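4. The inside of the case

Of the 11 households in the Darnavthorpe part of the study, all but two kept at least one desktop computer that no longer did anything. Most could tell us where it was. Rather fewer could tell us what was in it.
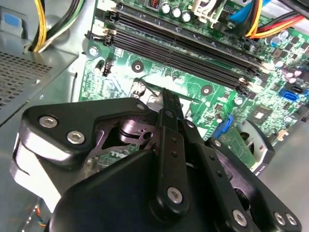

Figure 3. Motherboard in an open desktop case, with four memory slots, apparently empty. A short row of capacitors stands above them.

4.1 Opening up

We asked each participant to open a machine they owned and talk us through whatever they found. The request was met with a reluctance we had not planned for. People who cheerfully rewired lamps and bled their own radiators spoke of the computer case as if it were somebody else's bedroom. One man, a retired surveyor, washed his hands first and then asked whether he ought to have done.

Once the side was off, the talk changed quickly. Participants reached for the language of towns. The board had streets, car parks, a water tower or three (the capacitors, nearly always), and in one case "the bit by the ring road where nothing ever opens". Assunção's earlier interviews in Plitumeck produced much the same map, though his participants favoured farms. We make no large claim for this. A flat green thing seen from above, with lines running across it, was always going to be a town or a field.

The memory slots drew more comment than any other part. They are long, they come in a row, and they have a small latch at each end that invites a thumb. They are also the one place on the board where an owner can tell at a glance that there is room for something. Apparently empty slots such as those in Figure 3 were read in two quite different ways. Some participants took them as capacity – space that had been paid for and might yet be used. Others took them as evidence of theft, usually by a nephew.

4.2 What people keep, and why they say they keep it

The second half of each visit dealt with loose parts. Sorensen catalogued 548 of them across the full sample, a figure that includes screws only where the owner insisted. Memory modules were the most carefully stored. They turned up in envelopes, in a spectacles case, and once between the pages of a road atlas, filed under Wales. Drives were kept out of fear of what was on them. Cables were kept for no reason that anyone could give, and were defended the most fiercely.

Asked why a part had been kept, participants nearly always said that it might come in useful. Asked when one last had, they tended to offer us tea. Only a handful could describe a part leaving the drawer and going back into a working machine, and in the best documented of these the machine was then put in the loft.

We had expected the older boards, those bought around 2000, to be valued least, and were wrong. Owners could often name the shop, the price and the argument that followed. The newer machines had arrived in a box, worked, stopped, and left very little behind them in the way of stories.

4.3 A note on repair

The Tran workshop, where we spent most of September, offers a useful contrast. Its regulars had no towns and no water towers. They said "the board" and "the slots" and got on with it. A visitor who asked what the capacitors did was given a correct answer of such length that she did not ask about anything else.

It would be easy to treat this as plain expertise, and partly it is. But the regulars also kept drawers at home, and when we were allowed to see them (reluctantly, and in one case by torchlight) they looked very like everyone else's. The Lakau survey, discussed in section 5, reports the same pattern among people who mend sewing machines.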